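Filed under: List archive > Home & Thrift > Sorting and swapping
29th May, posted by Helju Uibo
2 min read

Re: the October swap, and what to do with small stuff

Radoslava Danko wrote:
> I'd love to do another swap but last time the kitchen table was a mess
> by noon. Forks with batteries, candles with bike parts. Could we sort
> things before the doors open? And does anyone know if the Magaña hall
> still has the long tables?

Radoslava, yes to all of it! I called the Magaña hall and they do still have the long tables, seven of them, and we can have the key the evening before (so much better than carrying everything in at dawn). The hall holds 95 people, which is plenty if folks come and go.

On sorting, I'm a total convert to shallow bins. Perla Manríquez lent me a pair for my garage clear-out and I got through nearly 220 things in a weekend, stuff I'd been stepping over for years. Keep one bin for whatever you're working through and have the next one right behind it, so you never have to turn around. And stop filling before you can't see the bottom! Once it's heaped up, people dig, and then the little things end up on the floor. 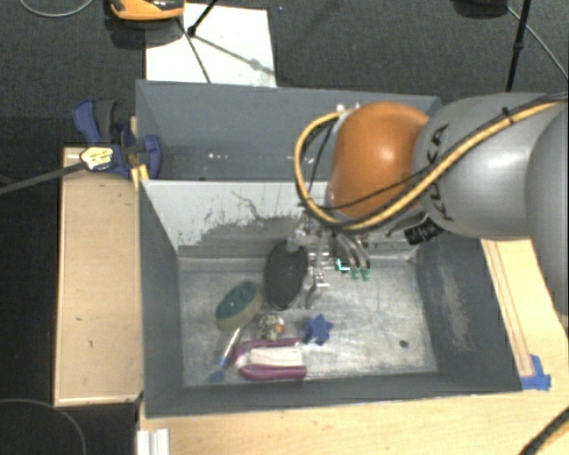
Two gray bins, one behind the other, with a few household things in the near one.

For the tables I'd go by room: kitchen, bathroom, desk, garden, and a big "no idea" table, which was my favorite last time. I found a lemon squeezer there that I now use every single day.

Montserrat Carrillo asked about glass. I'd say yes, wrapped, and on its own table away from the door. No knives please, and take the batteries out of things at home.

If you can lend bins, write to me off list with how deep they are. Hermenegildo has already offered his van for the leftovers, and the Juvell thrift store will take anything clean.

So excited for this one!
Helju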